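Preguntas frecuentes sobre el alquiler de nuestros apartamentos en Cuvness

21 de abril de 2026
Por el equipo de Ruteo

Antes que nada, gracias por pasarte por aquí. Hemos ido juntando en esta página las preguntas que más nos llegan al correo, y como somos de contestar largo (ya lo irás viendo), nos pareció buena idea dejarlo todo por escrito para que puedas leerlo con calma, con un café al lado, y decidir sin prisas si lo nuestro encaja con tus vacaciones.

¿Cómo hago la reserva?

Puedes hacerla desde la web o escribirnos un mensaje con las fechas y el número de personas. Te contestamos con el precio cerrado y, si te cuadra, pagas una señal de 173 euros que luego se descuenta del total. El resto se abona a la llegada, con tarjeta o por transferencia.

¿Hay estancia mínima?

En temporada alta pedimos 6 noches. El resto del año somos bastante más flexibles, y en enero, que el pueblo está tranquilísimo y da gusto pasear por el puerto, aceptamos incluso una noche suelta. ¡Es nuestra época favorita, aunque haya que llevar bufanda!

¿Cómo se llega desde Nerngate?

Hay un autobús que sale de la estación de Nerngate y para en la plaza de Cuvness, a un paseo corto de los apartamentos. Si vienes en coche, toma la carretera de la costa y no hagas caso al navegador cuando te mande por el camino del molino, que es muy bonito pero estrechísimo, y cruzarse allí con un tractor es toda una experiencia.

¿Puedo llevar a mi perro?

Claro que sí, y encantados. Pedimos que nos avises al reservar para darte uno de los apartamentos de la planta baja, que tienen salida directa al patio. No cobramos suplemento por un perro; si son dos, escríbenos y lo hablamos.

¿A qué hora se entra y se sale?

La entrada es a partir de las cuatro de la tarde y la salida, hasta las once de la mañana. Si llegas antes, puedes dejar las maletas en la oficina e irte a comer tan a gusto. En Casa Economou, en la misma plaza, hacen unos arroces estupendos, pero conviene reservar mesa.

¿Qué incluye el precio?

Ropa de cama, toallas, agua, luz, calefacción y la limpieza final. La cocina tiene lo básico para guisar sin complicarse, y siempre dejamos aceite, sal, café y algo de fruta para la primera mañana. La leña de la chimenea, en los apartamentos que la tienen, va aparte.

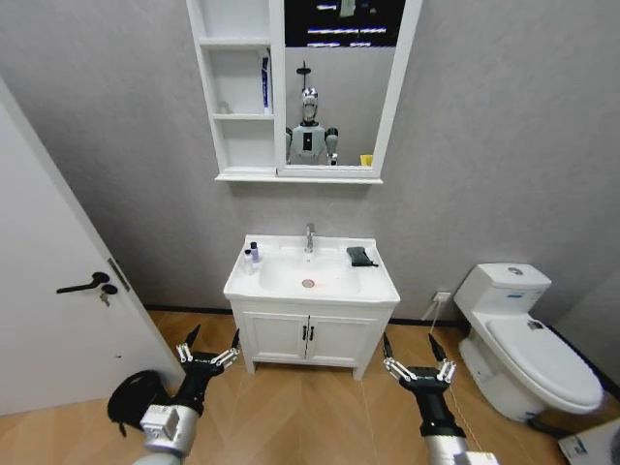 ¿Qué pasa si tengo que cancelar?

Te devolvemos la señal completa si nos avisas con dos semanas de antelación. Con menos tiempo no podemos devolverla, pero te la guardamos durante un año para otra estancia, en las fechas que tú quieras y según disponibilidad. Basta con un correo, sin formularios.

¿Hacéis precio especial para estancias largas?

Sí, el mes completo fuera de temporada sale por 551 euros en el apartamento pequeño. Es una opción que eligen mucho quienes vienen a trabajar a distancia o a escribir. Para el grande, pregúntanos, porque depende bastante de las fechas.

¿Y si mi duda no está en la lista?

Escríbenos sin apuro desde la página de contacto y cuéntanos lo que necesites. Respondemos por las mañanas, normalmente en el mismo día.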